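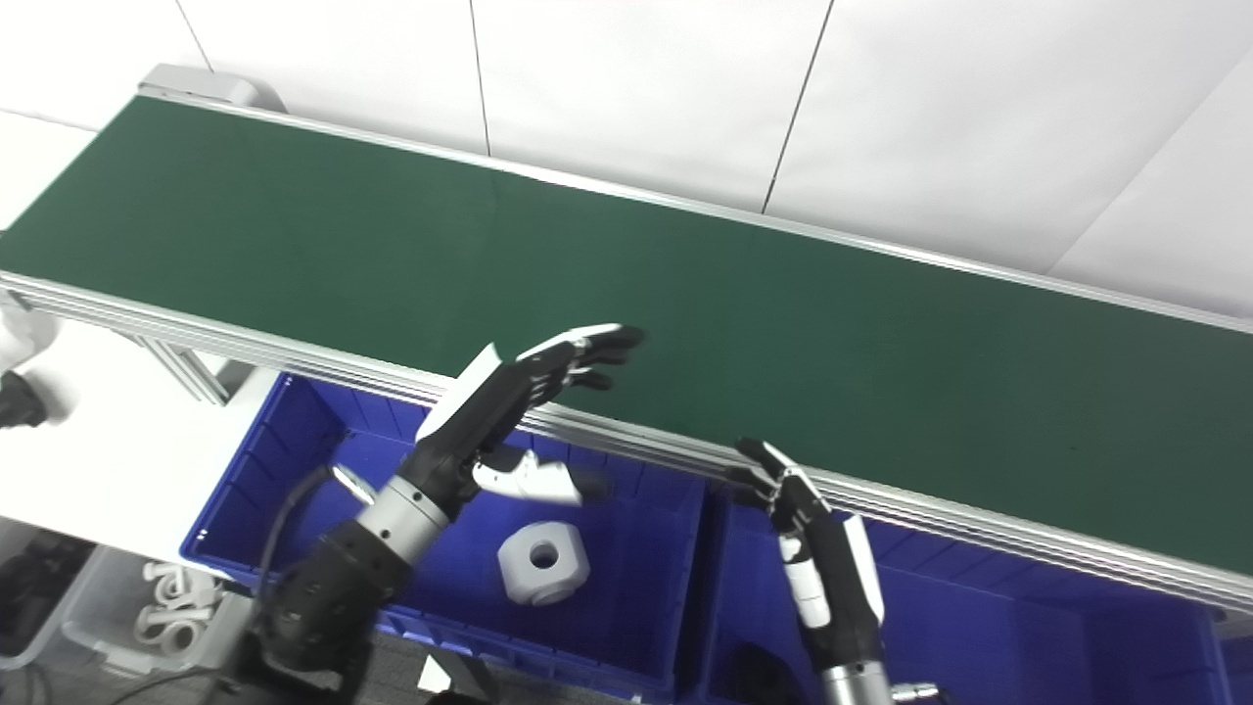

Materials Handling, Handout 4: Belts and Bins

Catalogs love a flat belt. The Arriaga brochure promises 1000 parts an hour, the Gremar one says 2000, and neither says what kind of part or who was standing there. When the Plelinico line was timed for this course, it managed 1439. Treat the other two as advertising.

A green belt is only a color. Ask what the surface is made of before you believe any claim about grip. Grooved aluminum rails are handy for bolting on guides, but guides cost extra and quotes tend to leave them out. 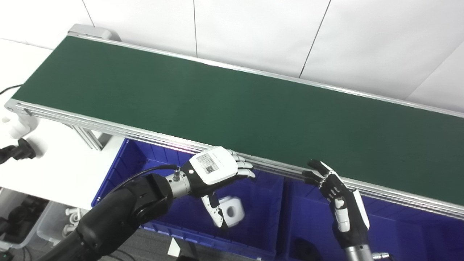 Bins under the belt

Blue plastic bins with ribbed walls are sold as a sorting system. They are boxes - the sorting is your problem. Set side by side, they work well enough if each one has a single job. Read the Tinudero case (15 pages) and mark every place where "organized" is used without a measurement. 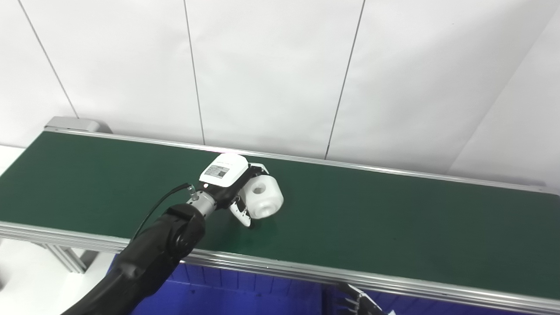

Does a faster belt mean more finished work?

Only if the next station can keep up. Otherwise parts pile up at the end and the speed shows up nowhere but in the brochure.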